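Keeping the tray cell honest: a morning with Zubaida Bukhari

Zubaida Bukhari starts her Wednesday with a torch in her teeth and one arm inside a flow rack. She is checking rollers, spinning each one with a fingertip and listening.

"You can hear a bad one before you can see it," she says, once the torch is back in her pocket. "A good roller just whispers. A bad one sort of mutters at you."

Bukhari looks after the tray-handling cell at Clivard, in Udville, where a single robot arm moves plastic trays between the racks and a steel worktable. It has been her machine since October, when the firm that put it in, Yousafzai, handed over the manuals and drove home. She had been a fitter on the packing line before that and had never programmed anything more complicated than an oven.

"I was terrified of it for a week," she says. "Then I took the fingers off to clean them and thought, oh, it's bolts. I know bolts!"

The fingers are still where most of her attention goes. They close on a tray from either side, and they need to meet it squarely. If one sits a hair further forward than its partner, the tray twists a little as it lifts, and by the time it reaches the rack it's pointing somewhere it shouldn't. Bukhari checks them with a steel rule and a square that belonged to her father, then has the arm pick up the same tray 6 times and put it back on a pencil mark.

"If it lands on the pencil every time, I leave it alone. I'm very strict about that. People love to fiddle, and I'm the worst of them, so I had to make it a rule."

She keeps the wrist camera clean too, with a lens cloth and nothing else. No spray, no sleeve. The camera gives the arm its last look at a tray before the fingers close, and she likes to pull up its view on the laptop while she works, partly to check for smears and partly, she admits, for the fun of it. From there the fingers look enormous and the rack looks like a building.

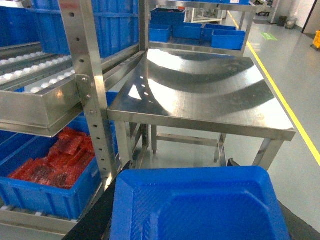 Steel, and the trouble with shiny things

The part of the job she talks about most happily is the one that gave her the most grief. The worktable is stainless steel, polished enough to throw back every light in the ceiling, and in the early weeks the arm would now and then hesitate over it as if it had lost its place.

"It was seeing lights in the table," Bukhari says. "I spent two days looking for a loose cable. Two days! Then I leaned over and saw my own forehead."

The cure was dull. She turned the camera's exposure down, taught the arm a slightly different angle of approach, and ran it through 300 practice picks with the ceiling lights on, then the same again with half of them off. She wrote the numbers in a notebook with a coffee ring on the cover, and they are still the settings the cell runs on.

The rack brought its own lessons. Its roller shelf slopes, so whatever goes on at the top wants to travel, and the arm has to let go low and gently. Bukhari set the release height by hand, nudging it down a millimetre at a time. She also goes over the bolts where the shelf meets the upright, marking each with a stripe of paint pen so that she can tell at a glance if one has moved.

"The robot can be perfect, but if the shelf drops by the thickness of a coin, it's putting trays in the wrong spot, perfectly."

Every 2000 hours she greases the joints, following the Sirkden service sheet taped inside the control cabinet door. The counter read 3428 on the morning of our visit, so there was a while to go, and she looked faintly disappointed about it. Greasing day is her favourite. The covers come off, the radio goes on, and she gets to see the insides.

What would she tell someone taking on a cell like hers?

"Learn what it sounds like when it's happy," she says. "Stand there with your tea and listen – properly listen, for a whole shift if they'll let you. And write things down, even the silly things. I've got a page that just says 'squeak, left side, gone after lunch'. It came back a month later and I knew where to look."

Then the torch goes back between her teeth. She has another row of rollers to get through before the day shift wants its cell back.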